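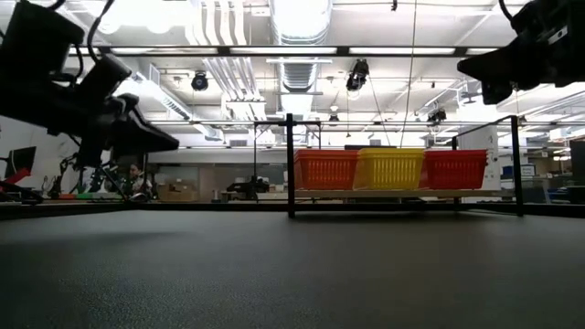 Three of the slotted baskets on the shelf board

Sorting baskets by color on a shared table, does it hold up?
Asked by Mariann Szabó in Storage and Workrooms

We have a big dark worktable with a wooden shelf board along the far side. I bought slotted plastic baskets for the small stuff: cable ties, tape, clamps, gloves. They are rectangular, all the same style, in yellow and a couple of shades of red and orange. Three fit side by side on the board. The others live on the tabletop and get moved all day long.

My plan was one color per kind of item. After nearly 2 months people still put things in the wrong basket, and the small parts slip out through the slots. Should I go to labels, or buy closed bins? I would like to keep these if I can. I have 17 of them counting the spares in the closet, and the store in Nerasden won't take them back.

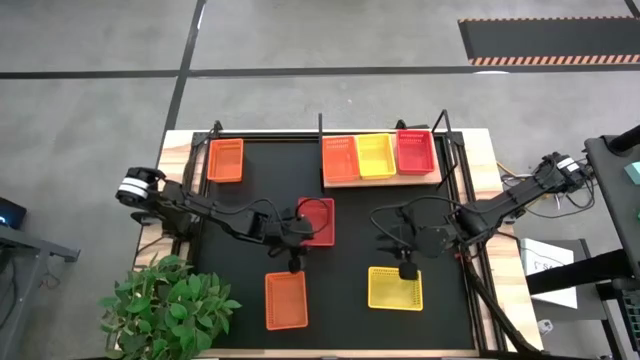
The other problem is where they end up by the evening. Someone needs the middle of the table, pushes a basket over, and it stays there. I have thought about marking spots with tape but I don't know if it peels.

2 answers

Bjarke Grímsdóttir
Keep the baskets. Your trouble is the colors. Orange and red are too close, especially under bright ceiling lights, and people grabbing something in a hurry won't tell them apart. Treat them as one group and yellow as the other. We did this in the Prinesell workroom: yellow is for things you use up, red and orange are for tools that go back.
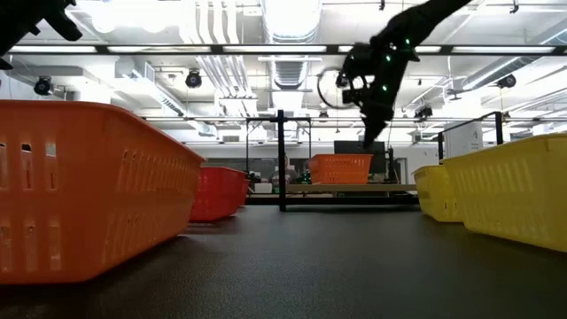

Then give each group a side of the table and leave the middle open for work. Big baskets toward the front, smaller ones behind. Tape corners are enough to mark a spot, you don't need the full outline. Ours peeled when we put it on a dusty table, so wipe the surface and let it dry first.

For the slots, cut a piece of thin cardboard to fit the bottom and fold it up an inch or so on the sides. Anything smaller than a clothespin goes in a zip bag first. Labels are worth doing too. Tie a tag through a slot at the short end. Stickers don't have much flat plastic to hold on to.

Lisar
just get bins with lids. I paid 89 cents each for mine on clearance and never looked back. They do take longer to open though

Comment from Mariann Szabó: Thanks. I tried the cardboard in one basket this morning and it fits if I trim the corners. Going to do the two sides next. Bodnár wants the gloves left on the shelf board so that one stays put.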